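Preko handheld controller review
Reviewed by Efthymia Kokkinos
16/09/2020

The Preko is a Bluetooth controller for phones and small tablets, sold by Chow at $199. It is aimed at people who play ported visual novels, management sims and text-heavy adventure games, and the layout reflects that. There is one analogue stick on the left, a four-way pad beneath it, four face buttons, two shoulder buttons per side and a notched scroll wheel where the right stick would normally sit.

I tested firmware 2 on an Android phone and an older iPad. Most of the hours went into Preseck, a long branching mystery with a heavy backlog, and Ivville, a town-building sim with a dense menu tree.

Pairing is conventional. Hold the centre button until the light pulses, then select the device in system settings. The Preko stores one pairing at a time, so moving between the phone and the tablet means repeating the process. At this price it should store several.

The scroll wheel is the reason to consider the unit. In Preseck it is mapped by default to the text backlog, one notch per line. A firm push on the wheel returns to the current line. Over a long reading session this is considerably faster than dragging a thumb up the screen, and it leaves the text uncovered. The detents are distinct without being loud.

Ivville is less tidy. The game reads the wheel as a zoom axis and ignores the notches, so zoom level jumps in uneven increments. Remapping it in the companion app to cycle build categories solved the problem on Android. On the iPad the same profile dropped inputs whenever the wheel was turned quickly. Yen-ting Lu, who maintains a community list of button profiles, sent me an alternative that halves the polling rate for the wheel. It fixed the dropped inputs and introduced a slight delay, tolerable in a sim and probably not in anything with timing.

The face buttons use a rubber membrane with short travel. Actuation force is even across all four. The shoulder buttons are digital, with a faint rattle on the left side of my unit.

The clamp is spring-loaded and padded. It held the phone in its case. The tablet does not fit, and Chow supplies a folding stand for larger devices.

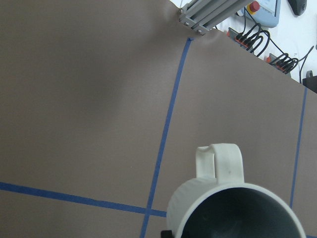
The stand is adequate for reading at a desk and too light for anything that requires tapping the screen. Its rear leg has a single angle, which suits a seated player and is too shallow for standing.

Battery life was 37 hours of mixed play with the indicator light dimmed. Charging is by USB-C. The controller can be used while charging, although the port is on the bottom edge and the cable sits against the right palm.

The companion app needs work. Profile names are truncated in the list view, there is no search, and exporting a profile produces a file that can only be opened by the same app. An update is scheduled for December. Chow's release notes mention multiple pairings but say nothing about export.

Players who mostly read will get good value from the wheel. For action games, a conventional controller with two sticks costs less and does more.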